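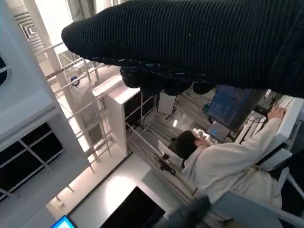 **Can the transponder be mounted on the rear bumper instead of the floor pan?**

Rear bumper mounting is not supported. The bumper moves under contact, and the distance to the loop changes with it. Mount the transponder on the floor pan or on a bracket fixed to the frame rail, as described in the steps that follow.

## Mounting the transponder

The Ditemen transponder sends its number downward through a window in the base of the housing. The window must have a clear path to the track surface.

1. Choose a spot ahead of the driver's seat and behind the front axle line. All cars in the same class must use the same spot, measured from the nose.
2. Measure from the spot to the ground with the driver in the car and the fuel load at race level. The distance must be no more than 18 inches.
3. If the floor is metal or carbon fiber, cut a hole that leaves the whole base window exposed. Fiberglass floors do not need a hole.
4. Fit the bracket with the arrow pointing toward the nose.
5. Slide the transponder into the bracket with the base window down and push until the clip locks.
6. Pass the retaining pin through both ears of the bracket and close it.

**Caution:** Do not drill into a fuel cell enclosure or a frame tube to fit the bracket.

**Caution:** Keep the transponder clear of exhaust parts. Heat damage to the housing is charged to the entrant.

**Note:** Cable ties alone do not pass inspection. They may be used in addition to the pin.

## Charging

1. Place the transponder in the charging case the night before the event.
2. Leave it until the indicator shows steady green. A full charge from empty takes around 100 minutes.
3. Remove it from the case. The indicator flashes green while the unit is in use.

A transponder that flashes red at the pre-grid must be exchanged before the car is released. Spares are held at the timing stand. 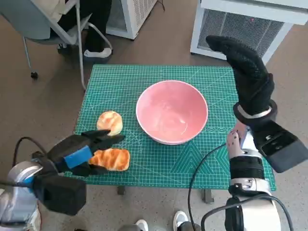
*Timing and Scoring Department, Tillotden Raceway*

## Connecting the decoder

The Kovolov decoder sits in the timing stand and reads the loop buried at the start/finish line. Carry out this procedure with the track closed and no cars on pit lane.

1. Check that the decoder power switch is off.
2. Connect the loop cable to the port marked LOOP. Hand-tighten the collar.
3. Connect the backup battery, red lead first.
4. Connect the network cable from the decoder to the scoring computer.
5. Switch on the decoder and wait for the status light to stop blinking.
6. Open the scoring software and select the decoder from the list. If it is not listed, see "No signal from the decoder."
7. Read the noise value on the status page and write it on the setup sheet.

If the noise value is higher than on the last setup sheet, look for a power cable lying across or beside the loop lead. Generators parked against the pit wall are a common source. Move the cable or the generator and read the value again.

**Note:** The loop lead must not be coiled. Lay any extra length in a long, flat zigzag under the stand.

## Pit lane radio link

Pit entry and exit use a separate pair of receivers linked to the stand by a 433 MHz radio. Set both receivers to channel 2. Tire pressure telemetry on that channel is not allowed during sessions; teams are told this in the entry packet.

1. Mount each receiver on its post with the antenna upright.
2. Switch on the exit receiver, then the entry receiver.
3. Confirm that both appear on the status page.

## Test pass

1. Ask race control for one car or the pace car, with a charged transponder fitted.
2. Have it cross the line at pit lane speed, then at racing speed.
3. Confirm one hit for each crossing, with the correct number.
4. Have it drive through pit lane and confirm one entry hit and one exit hit.

Two hits for a single crossing usually mean that a second transponder is in the car. Check the tool tray and the door pockets. A missing hit at racing speed only is most often a mounting height fault.

## No signal from the decoder

- Check that the network cable is fully seated at both ends.
- Confirm that the scoring computer is not connected to the paddock Wi-Fi.
- Switch off the decoder, wait until all lights are out, and switch it on again.
- If the fault remains, start the session on the Ikonen manual lap keypad and call Sayaka Takagi at the timing stand. Joni Kauppinen covers on Sunday.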